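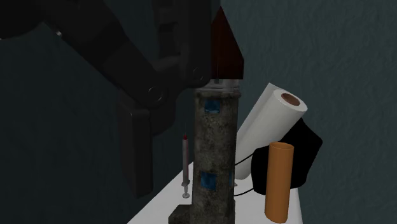 Daymark

Print this article | E-mail this article

A daymark is the daytime identifier of a lighthouse, beacon or buoy. It consists of the colour, pattern and shape of the structure, which together allow a mariner to tell it from its neighbours when the light is not in use. The word is also applied to unlit towers built only to be seen by day.

Form

Lighthouse towers are commonly tall in proportion to their width, so that the lantern is raised above the surrounding land. The outline is part of the daymark. Towers on low coasts are often painted in horizontal bands, vertical stripes or spirals. A plain white tower shows well against dark cliffs or woodland but poorly against chalk, snow or pale sky, where red or black is preferred.

Visibility

The distance at which a daymark can be recognised depends on its height, its contrast with the background and the state of the air. Pattern is lost before outline. Narrow bands merge into a single tone at long range, and for this reason a small number of broad bands is normal practice.

Skidlow Point

The tower at Skidlow stands 37 metres high and carries 5 bands, alternately red and white. It was white throughout until pilots bound for Trarovport reported confusing it with the shorter tower at Brallatley. The gallery is reached by 178 steps. Repainting is carried out in April, when the scaffold can be left standing between gales.

Charts and lists

Daymarks are described in lists of lights, usually after the height of the structure. A change of colour is announced in notices to mariners before the work begins.

See also: Beacon; Leading marks; Sector light

Reader comments (3)

Sharon Nzioka: The Brallatley tower should have its own entry. It had a black gallery when I sailed there.

Sombat Wannasri: Is the 37 metres taken from the ground or from high water? Lists differ on this.

Geum-ok Ryu: From the ground. The light itself is 48 metres above high water.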